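Ticket 3000-77
Queue: Demo Systems / Open Day
Product: Umudum tabletop arm, plate loading task
Site: Zundell, visitor hall, bench 2
Reported by: Kirach site support
Opened: 2021-10-19
Priority: High (open day unit)
Status: Resolved, one item deferred

Summary

Arm stops during the plate loading demo with fault "place height out of range". Fault clears on reset and returns within a few cycles. The first visitor group saw two stops. Demo was switched to manual jog while the fault was investigated.

Environment

Controller software is the August release, no local patches. Gripper is the two-finger type with the tapered fingertips. Wrist camera is on the standard bracket. Task file is plate_load_visitor, copied from the workshop bench at Kirach the evening before the open day. Rack and plates are from the Makris kit. The bench at Zundell is not the bench the task was taught on. It has the same footprint but a different top.

Expected behavior

The arm picks a plate from the bench, turns it to vertical, lowers it into a free slot in the rack and opens. After the last plate, the arm returns to the park position and waits for the start button. Force limit on the lowering move is 200 in controller units. A normal placement stays well under that.

Observed behavior

Picks are good. The turn to vertical is good. On the lowering move the force reading climbs early and hits the limit before the programmed end height. The controller stops and holds the plate. The operator has to support the plate by hand, open the gripper and reset. The fault occurs most often on the two middle slots. The end slots fail less often.

Log extract

state=PICK result=OK
state=REORIENT result=OK
state=APPROACH slot=3 result=OK
state=LOWER slot=3 force=77 continue
state=LOWER slot=3 force=200 LIMIT
fault: place height out of range
state=HOLD waiting for operator

The same pattern appears in every failed cycle that was kept. There are no camera faults, no motor temperature warnings and no communication errors in the log.

Work log

Entry 1. Restarted controller and reloaded task file. Fault returned. Restart does not help and should not be repeated during visitor hours, as the homing move needs the bench area cleared.

Entry 2. Swapped the force sensor cable for the spare. No change. Original cable refitted. Zero reading with an open gripper and no load is stable, so the sensor was ruled out.

Entry 3. Ran the lowering move with no plate in the gripper. Move completed to the programmed height on all slots without contact. This only shows that the fingers clear the dividers. It says nothing about plate height.

Entry 4. Checked the wrist camera view with the arm held short of the rack and the gripper open. Compared the view with the taught reference. The rack runs at an angle across the view. In the reference it is close to square.
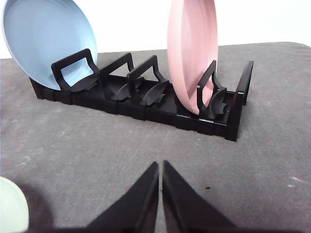 Wrist camera, gripper open. Blue and pink plates in the rack, middle slots free.

Entry 5. The angle matters on the middle slots. The task file uses one stored rotation for all placements and does not correct it from the camera. With the rack turned, the plate comes down across the dividers, and its rim meets plastic before it reaches the bottom of the slot. Tested by lowering a plate at slow speed and stopping at first contact. Contact was at the divider, above the rail.

Entry 6. Turned the rack by hand to match the reference view. Middle slots now accept plates most of the time. Two stops remained over a long run, both late in the lowering move. A second cause was suspected.

Entry 7. Checked bench height with the touch-off routine at the four corners and the center. The Zundell bench is higher than the value in the task file. The task file still carried the height of the workshop bench. The arm was trying to push each plate below the bottom of the slot. With a square rack this alone can reach the force limit.

Entry 8. Entered the measured bench height and saved the task as plate_load_zundell. Left the force limit at 200. A request from the demo desk to raise the limit was declined. A higher limit would hide the fault and load the plate rim.

Entry 9. Ran nearly 200 placements across all slots with the doors closed to visitors. No stops. Returned the bench to the demo desk for the next group.

Cause

Two setup errors acting together. Rack rotation did not match the stored placement rotation. Bench height in the task file belonged to another bench. Either error on its own gives occasional stops. Both together give a stop within a few cycles.

Resolution

Rack realigned to the reference view. Bench height measured on site and written to a site copy of the task file. Force limit unchanged.

Instructions for demo desk

Start from plate_load_zundell. Do not load plate_load_visitor on this bench.
Compare the wrist view with the reference before each group enters.
Visitors may place plates on the pick area only. If a visitor moves the rack, pause and realign.
If the arm stops with a plate in the gripper, support the plate before pressing open.
After two stops in one session, switch to manual jog and reopen this ticket.

Deferred

Rotation correction from the wrist camera is available in the August release but is off in this task. Turning it on requires a new reference set for each plate color and a repeat of the placement run. Moved to the Kirach workshop queue for after the open day. A fixed stop for the rack foot has been requested under the same item.

Closing note

Demo desk confirmed normal running through the last visitor group. Logs copied to the Umudum support share. Ticket set to Resolved.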